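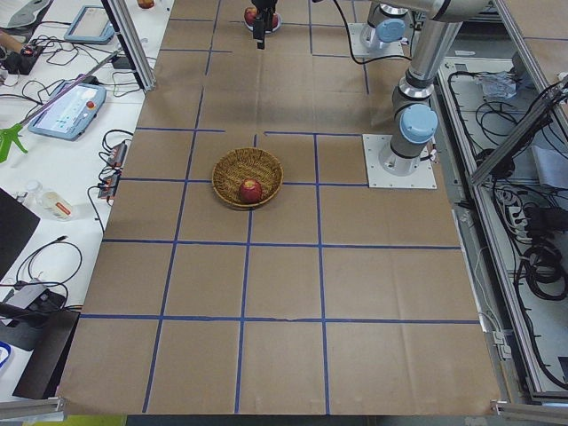

Zercombe Cargo Cover – Open Policy for Small Shippers

Marine cargo insurance for companies that send things by sea and would like them to arrive, or failing that, would like a check.

Most open policies are written for firms with a shipping department. Zercombe is written for firms where the shipping department is also the person who orders the printer toner. You declare your shipments once a month, on one form, and the form is 2 pages long. It used to be 3. We cut the page asking for your fax number.

What it covers
Loss or damage from warehouse to warehouse, including loading and unloading
General average contributions (if you've never heard of these, we envy you)
Theft, non-delivery and containers lost overboard
Temporary storage in transit, up to 96 hours

What it doesn't cover
Bad packing, late arrival, ordinary leakage, and goods that were already broken when you packed them. We do check. War and strikes can be added with the Idora extension, priced separately.

Claims
Claims are handled by Selma Radonjić and her team, who would rather have six blurry photos today than one beautiful one next month. Tell us as soon as you spot the damage, keep the packaging, and please don't sign a clean delivery receipt for a crate with a hole in it. People do.

Who it suits
Importers and exporters making up to roughly 100 shipments a year. Above that, ask about Nendura, our policy for larger fleets of boxes, which has a longer form and a more serious brochure.

Deductible
Chosen at the start and fixed for the policy year. A higher one lowers the premium – a fine arrangement right up until you need to claim.

Quotes
Send Ro-un Jang at the Cheon office a list of your usual goods, routes and highest value per shipment. "Various" is not a type of goods, though we receive it often.

Policy wording last revised 04/06/2019.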